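Matte White and the Grazing Light Problem
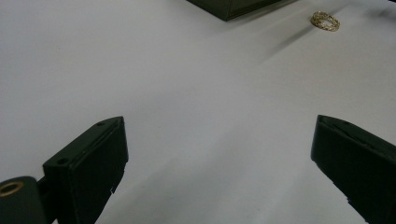
A matte white surface under uneven light. The shading runs darker on the diagonal.

Most complaints about white finishes reach us in November, when the sun is low and comes in nearly parallel to the work. A wall or benchtop that passed inspection in summer suddenly shows roller lap, filler edges and sanding marks. The coating has not changed. The angle of the light has.

Gijs Van den Broek has been collecting readings on this for the Prunness refit, where 12 rooms were finished in the same flat white from a single batch. Wendik supplied the paint and Nuvia did the application. Two of the rooms were rejected on first inspection. Both have windows in the end wall, so daylight rakes the full length of the long wall. The other ten were accepted with the same film build and the same number of coats.

Film thickness was checked in all rooms and fell within the specified range. Gloss was checked at 85 degrees, the usual geometry for flat finishes, and the rejected rooms read no higher than the rest. The defects were in the substrate. Joint compound had been feathered too short, and the slope at each joint was steep enough to throw a soft shadow once the light came in below 15 degrees to the wall.

Wenche Hovland, who wrote the inspection procedure, has made the following changes:

Substrate is now inspected before primer, with a lamp held against the wall and aimed along it. Mark defects in pencil only. Ink bleeds through.

Joints on walls that meet a window wall are feathered to twice the previous width.

Final inspection is done under the room's normal lighting, standing back at arm's length or more. The raking lamp is not used at this stage. A lamp test on finished paint will fail almost any wall and tells the client nothing about how the room will look.

Touch-up is limited to areas smaller than a hand. Anything larger is recoated corner to corner, with a wet edge kept the whole way.

A note on tinting. Several readers asked if a slightly gray white hides more than a pure one. It does, a little, by lowering the contrast between lit and shaded areas. The effect is small next to that of proper feathering, and a gray base can look dingy in a north-facing room. Wei has a shade card with four neutral whites that is useful for this comparison – view the samples upright, on the wall in question, and never flat on a desk.

The extra preparation on the two Prunness rooms came to 890 in labor, before the repaint. The revised procedure applies to all new work. Jobs already past primer can be finished under the old one.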